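The Colours of a Stairwell

Repainting a public building is seldom treated as a matter of policy. It appears in the accounts under maintenance, is put out to tender with the gutters and the window frames, and is generally settled on the basis of whatever shade was used the time before. In Guller, where the municipal housing office is responsible for 223 stairwells, this practice continued without question for more than three decades. The stairwells were cream above and pale green below, divided at shoulder height by a brown line. The scheme had been adopted in 1986, and the original order form is still held in the town archive.

The decision to depart from it was taken in January, following a survey of residents on the Beltosano estate. The survey had been intended to cover lighting and door locks. A final question invited general remarks, and a large share of those who replied used the space to write about the walls. Several described the colours as those of a hospital. One elderly tenant asked that the green be kept exactly as it was, as she had learned to tell her own landing from the others by a stain on it.

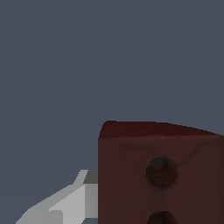
The housing office engaged Hedvika Sýkora, an architect with long experience of schools and clinics, to prepare a new scheme. Her first report ran to very few pages and contained no colour samples. It dealt instead with daylight. Stairwells on the north side of the estate receive almost no direct sun between autumn and spring, and a warm pale shade which appears cheerful in an office will often look yellow and tired in such a place. Stairwells on the south side have the opposite difficulty. Strong afternoon light bleaches a weak colour and throws every patch and repair into relief.

The report recommended that no colour be chosen until it had been seen on the wall, at full height, in the morning, at midday and under the evening lamps. Trial panels were therefore put up in four stairwells. They remained in place for several weeks, during which residents were invited to write their views on cards left beside the letter boxes.
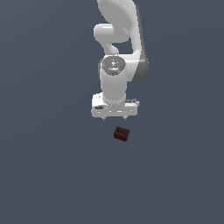 The response was uneven. In two of the stairwells the cards were filled within days, and further paper had to be supplied. In another, the box was returned with a single card, which concerned bicycles. The housing office has since accepted that written comments favour those who are used to giving them, and that a meeting held on the landing itself might have drawn in more people.

What the cards did show was a clear liking for darker shades at the foot of the wall. Residents with prams and shopping trolleys observed that pale paint at that level is marked almost at once. The old green had been forgiving in this respect, and its merits were perhaps better understood by those who lived with it than by those who wished to replace it. The final scheme keeps a dark band at the base, in a brownish red taken from the old floor tiles, with a cooler and greyer shade above.

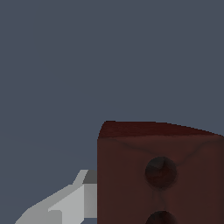
Dark reddish-brown against slate grey with a faint blue tint.

The paint was supplied by Vaněk, a regional firm which mixed the red in small trial batches until an agreed match with the tiles was reached. Jozefína Sokol, who manages the maintenance budget at the housing office, notes that the choice of maker was governed by more than price. "We needed a firm that would still be able to mix the same red in ten years," she said. "A wall that cannot be patched must be painted again from end to end, and we cannot afford to do that each time somebody moves a wardrobe."

The budget allowed for 600 litres in the first stage. Doors, handrails and meter cupboards were to be treated separately, and it was here that opinion within the office was most divided.
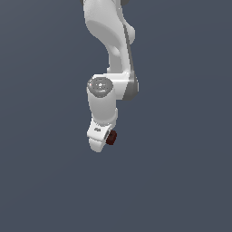
Sýkora had proposed that handrails be finished in gloss white throughout. The maintenance staff objected that white would show every fingerprint, and asked for black. Her reply was that a handrail must first of all be found, particularly by people whose sight is failing, and that the contrast between rail and wall matters more than the cleanliness of either. Smooth, glossy white against plain slate blue-grey, as in the picture here, makes the point well enough: the outline is easily followed, and the light grey shading on the curves gives a sense of their roundness. After some discussion the white was approved for the rails alone, with the meter cupboards left to match the wall.

Work on the first group of stairwells is under way, and the remainder will follow as funds permit. The landing with the stain has been placed last on the list, at the tenant's request.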